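How to Track Down an Essay in an Out-of-Print Literary Journal

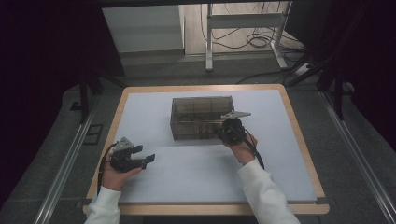

Start with the citation, and get it complete before you search for anything. You need the author, the essay title, the journal, the volume and issue, and the page range. A footnote in a later book will often leave one of these out, and a wrong volume number can cost you weeks. I copy each citation onto an index card and keep the cards upright in an open box you can see through, with the unfinished searches in front. A spreadsheet works too.

Step 1. Check whether the essay was reprinted. Look through the contents pages of later collections on the same author. Titles change between printings, so search by the critic's name as well. Ljubica Shehu's essay on river imagery in Rowbotham's late novels appeared in a journal under one title and in a book under another, and I paid for the journal before I found that out.

Step 2. Ask your public library for a scan. Interlibrary loan staff can usually get a single article even when the whole issue can't be lent. Give them the full citation and say which pages you want, including the notes at the back.

Step 3. Write to the journal. Many small quarterlies keep back issues in a closet and never list them online. The Weriswood Review printed 3,000 copies of its special issue and still had 8 left when I wrote in September. Mine came with a handwritten invoice.

Step 4. Try used book dealers. Search under the journal title first, then the guest editor's name. Special issues are often listed as books, so "Danica Matić, editor" may bring up a copy that "Weriswood Review" does not. Ask the dealer for a photo of the contents page before you pay. Two issues from the same year can have nearly the same cover.

Step 5. Contact the critic. Most are glad to hear from a reader. Costel Dervishi sent me his own typescript, which had a paragraph on the last chapter that the printed version dropped. If you quote from a typescript, ask permission and say in your note that it is unpublished.

When the essay arrives, compare the page numbers with your citation and correct the card.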